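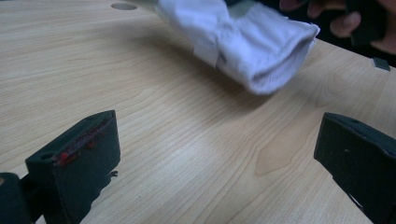

Why Do Socks and Gloves Go Missing? My Survey Project
Tanvir Rathnayake, 12/12/24

I picked lost clothing because I lose mine constantly (my mom has stopped buying me the good kind). I made a short survey and handed out 100 copies at school, mostly at lunch, and got back way more stories than I had boxes for!

What people told me
Socks were the big one. Most people blamed the dryer, but then a lot of them also wrote that they take their socks off in the living room, so I have my doubts. One kid said he'd lost up to 4 pairs in a month.

Gloves were different. They mostly vanish on the bus or in coat pockets, and people only notice when it gets cold again. Padded winter ones upset people the most, I guess since they cost more and you can't just wear 2 that don't match.
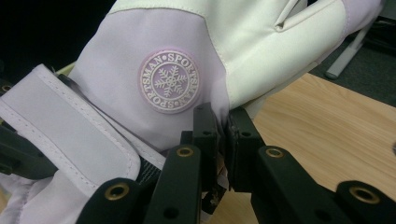
What I'd change
My question about "where you last saw it" was bad. If you knew that, you'd go get it! I'd also run the survey again in February, when everybody is wearing gloves, and ask the lost and found desk for their list.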